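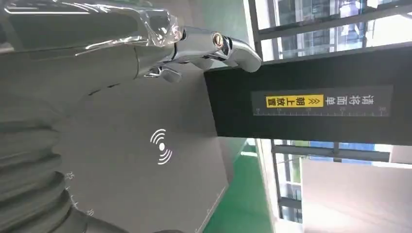
Open day at Ehlers, beside the black box.

We drove up to the Ehlers open day with Leonie Tautahi on 1/3/20, and I'm so glad we made the trip! Rainer Stüber took our group of 24 through the old dye house – a lovely, drafty place that smells of wet wool – and talked happily for the better part of the morning about how they match a blue from one batch to the next. Lunch was pea soup and rye bread in the canteen, and Leonie went back for seconds (so did I). They open up again in July, and parking is easiest on the river side.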